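Progress Report to the Hamen Fund
Toy and Activity Lending Room, Cudwood Community House
Prepared by Greer Gillies, Program Manager
Jul 31, 2021

1. Purpose of this report

This report covers the first half of the grant year for the Toy and Activity Lending Room at Cudwood Community House. It describes the work completed under the agreement with the Hamen Fund, the changes made to the original plan, and the work that remains before the grant closes in December. A financial statement is submitted separately by Barbara Sobczak.

2. Background

The lending room provides families and home child care providers in Cudwood and Mellby with small toys, blocks, craft supplies and play kitchen items on loan. Before the grant, most of the collection was kept in large mixed bins in the hallway closet. Borrowers could not see what was available, sets came back incomplete, and staff spent a considerable part of each opening session searching for missing pieces. The grant was awarded to sort the collection, repair or retire damaged items, and set up tabletop storage that children and adults can use without help.

3. Work completed

Sorting of the full collection was finished on schedule. Each item was checked for cracks, sharp edges and loose parts, and then assigned to one of 12 categories. The category list was drafted by Yabsira Tilahun and revised after two trial sessions with borrowers. "Pretend play" and "kitchen play" were merged at that point, as families did not distinguish between them and returned items to either shelf.

The closet has been cleared and repainted. Shelving from Wendt was delivered in two shipments, the second of which arrived three weeks later than agreed. The supplier replaced one damaged side panel at no charge. All units are now fixed to the wall and have passed the building inspection.

A total of 20 lending kits have been assembled and entered in the catalog. Each kit has a contents card with a drawing of every piece, so that a child who does not yet read can check the kit before it is returned. Shewit Araya prepared the drawings. Spanish and Tigrinya versions of the cards are in preparation.

Cleaning procedures have been written and posted at the sink. Hard plastic pieces are washed and air dried after each loan. Wood pieces are wiped with a damp cloth and are never soaked. Fabric items are laundered by the building's existing service.

4. Changes to the original plan

The application proposed lidded boxes for all small items. During the trial sessions it became clear that lids were being set aside and mixed up, and that younger children did not open closed boxes at all. With the approval of the fund's program officer, Salamatu Nnaji, the balance of the box budget was moved to open containers. Tall cups are now used for long-handled items, and small wood-framed boxes are used for loose pieces. Lidded boxes have been kept only for beads and other items that must stay out of reach of children under three.

The arrangement of the sorting table was also changed. Containers were first lined up along the back edge, where small children could not reach them. They now stand toward the middle, with items of similar size kept near one another. Blocks made of joined cubes are handled as single pieces and are not counted by segment on the contents cards.

5. Difficulties encountered

Staff time was the main constraint. Cataloging took longer than planned because many donated sets had no packaging or parts list. In 13 cases a set could not be completed, and the usable pieces were moved to the open play supply. The remaining incomplete sets will be reviewed in the fall.

Labels were a second difficulty. The paper labels bought at the start of the project peeled after cleaning and have been withdrawn. A printed vinyl label is being tested on the kitchen play shelf. A decision on wider use will be made after one full cycle of loans.

6. Tabletop storage

The open containers approved under Section 4 are in use. Red was chosen for the first group because it is easy to find against the light shelving. Handles are stored upward so that an item can be selected without emptying the cup.

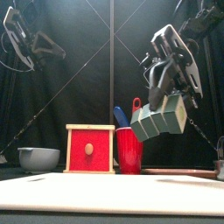
Tabletop storage: red cup with handled items, small red box with wood frame, and a block of joined cubes.

Further cups in a second color will be ordered once the craft category has been reviewed. No additional funds are requested for this purchase.

7. Work planned through December

Assembly of a further 10 kits, with priority given to building and sorting activities for ages three to five.
Completion of the translated contents cards.
Replacement of all paper labels, subject to the outcome of the vinyl test.
Two evening sessions in Mellby for home child care providers, led by Yabsira Tilahun.
A short borrower survey, to be attached to the final report.

8. Request to the fund

The program asks for written confirmation that the unspent portion of the shelving line may be applied to label printing. Questions concerning this report may be directed to Greer Gillies at the Community House office. Receipts for the shelving and containers are held by Barbara Sobczak and are available on request.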